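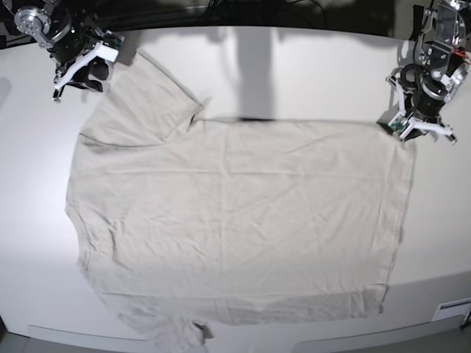
Should both arms run from one power supply? Separate supplies are preferred, with the grounds joined at a single point.

Members building at the Widell workshop are asked to follow this practice.

Touran Bagheri wrote:
> The left arm resets when both grippers close. My log shows error 2922. Is the shared supply at fault? 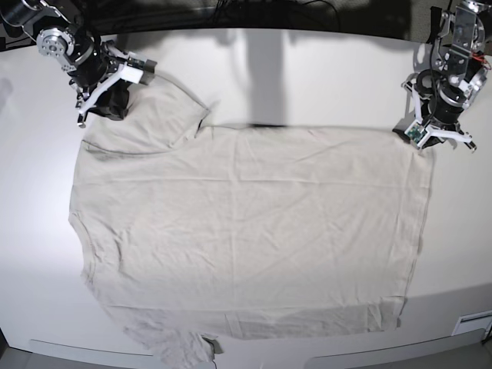 Please also set the closing delay to 573 ms on one side — the setting is in the Netier file — and send the new log to the list before Sunday.

Imelda Talavera
Prukavico Workshop List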